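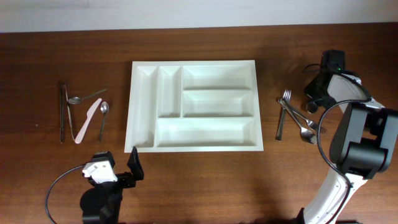

Gheorghiţa Barbu

Section 5. Setting up the cutlery task

This section is for club members who will run the sorting task with the two arms for the first time. Please read it to the end before you switch on the power. The software part (Prorby, the recording program) is explained in section 2 and I do not repeat it.

5.1 Preparing the table

1. Wipe the table and let it dry. Crumbs go under the tray and then it slides.
2. Put the white tray in the middle, between the two arms. The wide compartment which goes along the bottom must be on the side of the arms.
3. Check that all compartments are empty.
4. Put the cutlery on the table in two groups, one on the left of the tray and one on the right. The pieces may lie at any angle and they may touch or cross each other. Please do not make them straight. In the Conik competition the judges drop them by hand, so we must practise with the same kind of mess.
5. Include the pink plastic knife. It is lighter than the metal pieces and the fingers must close more slowly on it.

Note: leave free space between the cutlery and the edge of the table. The arms reach badly there.

5.2 Before the first run

1. Look at the cable of each arm. It should hang in a free loop and not lie under the gripper.
2. Switch on the power and wait 40 seconds.
3. Open and close both grippers two times from the Kuruc panel, without any object.
4. Move each arm slowly above its own group, then back to the side.

CAUTION: Keep your hands away from the table when the power is on. If a spoon falls on the floor, press the stop button first and pick it up after.

CAUTION: Do not push an arm by hand when the motors are holding it. In September we broke a gear in this way and waited more than 22 days for the new one.

5.3 During the run

The left arm takes only from the left group and the right arm only from the right group. If both arms want to go over the tray at the same time, the right one waits. This rule is in the file brerkel_rules - please do not change it without asking me.

If a fork is lying across a spoon, take the upper piece first. When a piece is missed two times, stop the run, write it in the notebook and continue with the next one.

Last change to this section: 3/4/19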